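Lurkotix Operator Forum
Board: Faults and Safety Reports
Topic: Handheld gripper fails to release on thin sheets (bedding tasks)

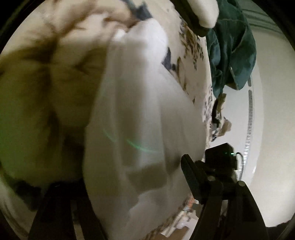 Original report

igallegos_ops
Site lead, Magaña textile site

I am submitting this report on behalf of the Magaña site. The fault concerns the handheld gripper, firmware 649, during bedding and mixed laundry tasks.

On three occasions the fingers closed on a thin sheet and did not open when the trigger was released. The status light stayed green each time. In the third case the operator stepped back with the gripper still closed on the cloth, the cloth pulled tight, and the operator's wrist was turned sharply. A first aid entry was made. The operator returned to normal duties after a rest period.

We have withdrawn the unit from use. I request guidance on the following points:

1. Whether other sites have recorded a failure to release on thin fabric.
2. Whether the green light should be read as confirmation that the fingers are free to move.
3. Whether the unit may be returned to service after a firmware rollback.

The unit had completed 600 cycles since its last inspection.

Itzel Gallegos

Reply 1

raten_maint
Maintenance, Raten

Thank you for the report. Our site recorded one similar event in June, with a pillowcase. The cause in our case was mechanical. A fold of cloth had been drawn into the gap at the base of the finger, behind the fasteners, and held the linkage closed. Please inspect that area before any change is made to the firmware. Loose threads were found there on our unit even though the fingers looked clean from the front.

Regarding point 2, the green light reports power and communication only. It does not report finger position. The operator manual says so in the section on startup checks, and in my opinion it should be repeated in the section on handling.

Reply 2

skuvitz_qa

I must respectfully disagree with the assumption of a mechanical cause. We operate 18 units at Skuvitz and have observed failure to release on two of them, both on firmware 649 and both with clean linkages. After the rollback neither unit has repeated the fault. The previous version opened the fingers to full width when the trigger was released. The current version opens them in stages and appears to stop early if it meets resistance. Thin cloth pulled tight across a finger may be enough resistance.

I would ask igallegos_ops to state whether the cloth was under tension in the first two events.

Reply 3

igallegos_ops

In the first event the cloth was hanging free. In the second it was caught under a heavier blanket, and I would consider it to have been under tension. I recognize that this does not settle the matter in favor of either explanation.

The linkage has now been opened. A short length of thread was found on one side. Our technician does not believe it was sufficient to hold the fingers closed, but we have kept it with the unit.

Reply 4

raten_maint

A short thread can be sufficient if it is wound around the pin. Was it wound or lying free when the cover was removed? I do not dispute the Skuvitz observations, but two units without a repeat is a small basis for a rollback across all sites. The previous version also had a known fault in which the fingers reopened without a command. That presents a hazard of its own.

Reply 5

skuvitz_qa

The reopening fault results in a dropped item. The present fault has resulted in an injured wrist. I do not regard the two as equal.

Reply 6

lurkotix_support
Moderator

This thread has been forwarded to the product safety group. Pending its findings, the following interim measures apply to all sites using the handheld gripper on fabric:

Do not wrap the strap around the wrist. Hold the handle only.
If the fingers do not open, stand still, release the trigger, and switch the unit off at the handle. Do not pull against the cloth.
Remove the finger base cover and clear any fiber every 90 cycles.
Do not treat the green light as an indication that the fingers are open.

Sites may remain on firmware 649 or return to the previous version at the discretion of the site lead. The version in use must be entered in the unit log. The Magaña unit should remain out of service and be returned to us with the thread that was recovered.

Reply 7

igallegos_ops

The measures have been received and issued to all shifts. In answer to raten_maint, the thread was lying free when the cover was removed, although the technician cannot exclude that it shifted during removal. The unit was shipped on December 13, 2021.

Reply 8

raten_maint

Noted. I would still ask that the pin be examined for wear marks.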